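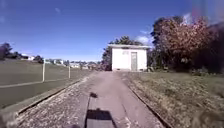 Ivholm to replace water main on east side

The town of Ivholm will begin replacing 14 blocks of cast iron water main in November, the public works department said Sunday. The contract went to Clovus, the lower of 2 bidders.

The existing main is six inches in diameter and has been repaired nine times in the past 17 months. Most of the failures were circumferential breaks at shallow depth, where the pipe lies above the frost line. The new line will be eight-inch ductile iron with a polyethylene wrap, set at a minimum cover of five feet.

Work will proceed north from Gredo Street. Each block will be served by a temporary surface line while the old pipe is taken out of use. Customers will lose water for up to four hours when they are moved to the temporary line and again when they are moved to the new main. Written notice will be left at the door two days before each shutoff.

Project engineer Mitali Talukder said lead service lines found during excavation will be replaced to the meter at town expense. Records for the area are incomplete, and the number of lead services is not known.

Hydrant flow at the north end of the district is expected to rise by nearly half once the larger pipe is in use, according to the design report by Mathias Aebischer.

Street parking will be closed on the working block from 7 a.m. to 5 p.m. Trenches will be plated overnight. Final paving is scheduled for spring, after the backfill has settled.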